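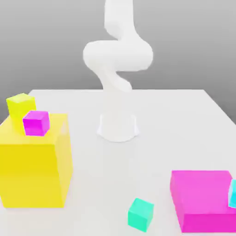
I have been through four desk lamps in as many years, so when the Prirnau Trikent turned up with a promise of "museum-grade white light" I took it with a fair pinch of salt. My flat faces north and I paint small watercolours at the kitchen table, which means I care more about what a lamp does to colour than how it looks in a brochure. White is the real test. Put white on white against a plain grey wall, the way the smooth arm stands over the white tabletop, and you learn quickly how much edge you lose: the tip at the bottom of the arm nearly melts into the table. A sheet of cotton paper with pale washes does the same thing under poor light, and the Trikent is sold as the cure.

Is it? Partly.

The good bits first. The light is even, with no bright blob in the middle, and it doesn't flicker at the lower settings as my old Hegde did. Skin tones come out close to daylight. I left a half-done portrait under it one evening in July and didn't wince at it the next morning, which is more than I can say for most of my evening work.

Now the claims. The box says 900 lux at the desk. It doesn't say at what height, and the leaflet doesn't either. I borrowed a meter from Divina Mercado, who frames pictures for a living, and could only reach that figure with the head so low that I was bumping it with my brush hand. At a height where a person can work, you get a decent, ordinary lamp.

There are 12 brightness steps. I use 2 of them. The bottom few are so close together that I had to watch the little light on the base to know I had changed anything. The "gallery" mode is a slightly yellower version of the normal one, and I'd like to know which gallery they had in mind.

Then there's the price. At £227 it costs more than the table it sits on. Aileen Maglaya swears by hers, but she does botanical drawing all day and has it clamped in one spot. I move mine about, and the clamp has already left a dent in the wood. The rubber pads are thin and one has come unstuck. Prirnau's support people replied within a day, to be fair, and suggested I buy a pad set.

I also tried the cheaper Sullosero next to it. The colours were a touch cooler and the switch feels nasty, but with a grey card propped behind my paper I could pick out pale washes just as well. The card cost next to nothing.

If you paint or retouch for money and your lamp never moves, the Trikent may earn its keep. For evenings and weekends I'd get the Sullosero and spend the rest on paper. Mine is staying for now, mainly as I've missed the date for sending it back.

Three stars out of five. It would be four with proper pads.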